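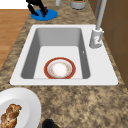
Slide 1: sink and plate, rendered.

**Reading a manufacturing survey: what the index says and what it leaves out**
Notes for February 8, 2019

Opening. State the scope first. The talk covers how a monthly factory index is built, how ours differs from the official output series, and why the two disagree in the winter months. Forecasts are not covered. If asked about rates, move on.

**Slide 2. The sample**

- The Zunholm panel has 800 firms, weighted by industry and by headcount.
- Replies come from purchasing managers. Finance staff are asked to forward the form.
- Late replies are dropped from the first release and added in the revision.
- Household goods is the largest group by number of firms. Metals is larger by weight.

Pause on weighting. Last time the questions all went here. A firm with 2 sites files one reply, and the weight is taken from combined headcount. Sevon treats each site separately, so its panel looks bigger than it is.

**Slide 3. From replies to an index**

Each question has three answers: higher, the same, lower. Index equals the share of "higher" plus half the share of "same." A reading of 50 means the two sides balance. It does not measure how large the change was. A plant that adds one shift and a plant that doubles its output give the same answer.

Write the formula on the board. Do not read out the sub-index weights; they are on the handout.

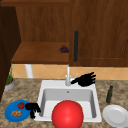
New orders carry the most weight and cause the most trouble. The question asks about volume, and a good share of respondents answer on value. In household goods the gap is wide, as prices move with resin and glaze costs. Take a supplier of blue plates like the one at the left of the slide: if it ships the same number of plates at a higher price, the correct answer is "same." In the check calls, many firms in that position had marked "higher." The Cladgate wording test added the phrase "in units" to the question and the bias fell. We adopted that wording for all sectors.

**Slide 5. Seasonal adjustment**

- Factors are re-estimated once a year, in February.
- History is revised when that happens. Warn anyone who keeps a local copy.
- Holiday shutdowns are handled by a separate regressor, not by the seasonal filter.

The Szűcs plant closure is the standard case. Output stopped for a planned refit, the firm answered "lower," and the adjusted series showed a drop that the official data put in the next month. Both series were right on their own terms. Reference periods differ: ours is mid-month to mid-month.

**Slide 6. Response rates**

Forms sent over the test period: 2,842. Usable replies: 1,951. The shortfall is mostly small firms, and it is worse for the employment question than for output. We do not impute. A missing firm drops out and its weight is spread across its own cell.

**Slide 7. Close**

Leave the chart of both series up during questions. If time is short, skip slide 5 and refer to the handout.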